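The demo always works

Somewhere past the third hour of watching a progress bar, I began to suspect that the hard part of robotics software has very little to do with robots. The job that afternoon was lining up two clocks. One belonged to a fixed camera, the other to a tracking system, and they disagreed by an amount small enough to be ignored by everyone except the person training a control policy on the result. That person had a headache. So, by then, did I.

I had come to look at Nerkitz, a small firm that sells what it calls a teaching stack: software that takes recordings of people handling things and turns them into movements a robot arm can copy. The pitch is familiar to anyone who has read a funding announcement in the past few years. Writing rules for every object in a kitchen is hopeless, so don't write any. Show the machine enough examples and let it work out the rest. The word "enough" gets very little attention in these announcements, and I would like to give it some.

Nerkitz's product has three layers, and they are not equally good. At the bottom is Udmont, which does the calibration and the timekeeping. It is dull and I came to admire it. In the middle sits Lennox, the perception layer, which works out where hands and objects are. On top is Uvo, the planner, which decides what the arm should do next and which appears in all the videos.

Udmont earned my respect by being willing to say no. When it can't find a marker for long enough, it stops, writes a plain line in the log giving the time, and marks the stretch as unusable. There is a setting to make it guess across the gap. The setting is off by default, and the manual is rather stern about turning it on. I have used a fair number of tracking tools that guess happily and report nothing, and you find out a month later when your simulated wrist bends the wrong way.

Lennox has a harder life. A printed square pattern is a kind thing to show a camera: flat, high contrast, known size. Soft toys are the opposite. They squash, they have no proper corners, and two of them pressed together in one hand can look to a program like a single strange fruit. Then there is the question of what each camera can see in the first place. One fixed to a stand has a steady view of the table, and loses the object whenever a hand closes round it. One that travels with a hand-held tool gets close to the work, and also gets whatever happens to be nearby when the tool swings round. 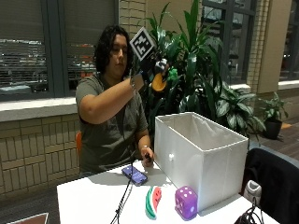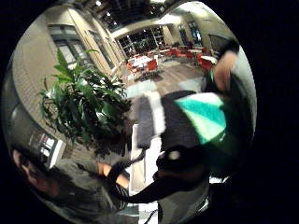
Sales talk tends to treat such views as extra eyes, as though adding them together must produce a fuller account. Sometimes it does. But each new view needs its own lens model, its own clock and its own position in space, and an error in any of the three spreads into everything else. A wide lens is especially good at this. It bends straight walls into curves, and if the numbers describing that bend are slightly off, objects near the middle will look perfectly placed while those towards the rim drift. The people doing the checking usually look at the middle.

I asked to see the raw figures for one batch. Of 400 recordings, 337 had passed the automatic checks, and that number goes on the slide. It is a decent number. What interested me was how the pass mark had been chosen, and the reply was that it had been moved in February because too many recordings were failing. Perhaps the old mark was too strict. There is a note in the change history that says "relax threshold, see chat", and the chat is gone.

None of this is scandalous. Every lab and every firm has its own version of that note. It does make me doubt the tidy graphs in which more data leads to better behaviour in a gentle upward line. If the definition of a good recording changed halfway along the bottom axis, what exactly is going up?

Which brings me to Uvo. The planner takes the cleaned recordings and learns a policy from them – in plain terms, a function that looks at the latest camera pictures and produces the next short burst of movement. When the objects are where it expects them, the motion is lovely. The arm approaches at a sensible speed, slows near the target and lets go without flinging anything. I watched it put a soft toy into a box several times and would happily have watched more.

Then I asked for the box to be turned a quarter of the way round. Uvo hesitated, moved towards the spot where the opening used to line up with the arm, hesitated again, and carried on to a place about a hand's width from where it should have been. The software's confidence score stayed high throughout. This bothered me far more than the miss. A planner that fails is ordinary; a planner that fails while reporting that all is well is a problem for whoever has to decide when to press the stop button, and no amount of training on well-behaved examples will teach it to report otherwise.

Nerkitz's answer is that the next release will add a separate monitor, trained on failures. The company has 821 of them labelled so far. I think the idea is sound and the count is low, given how many ways there are to miss a box. Failures are also expensive to label well. Somebody has to watch each one and decide when it began, and two careful people will often pick moments a second or more apart. Did the grasp go wrong when the toy slipped, or earlier, when the fingers closed on a fold of it? The label format allows one answer.

There is a price list, with the full stack licensed per arm and Udmont available by itself for a good deal less. For a research group with its own ideas about learning, the cheap option looks like the sensible purchase. It reads common camera formats, exports plain files and doesn't insist on an internet connection. I would want the lens calibration screen to show errors near the rim as clearly as it shows them in the centre, and I said so.

As for the rest, I would ask any seller in this trade to leave the room for ten minutes while you move the furniture. Turn the box. Swap the lamp. Put the toy down on its other side. Ask for the log afterwards, the whole log, including the stretches marked unusable, and ask who last changed the pass mark. Nerkitz let me do most of this, to its credit, and sent the files the same evening. I am still reading them. The clocks, at the last count, were 300 milliseconds apart.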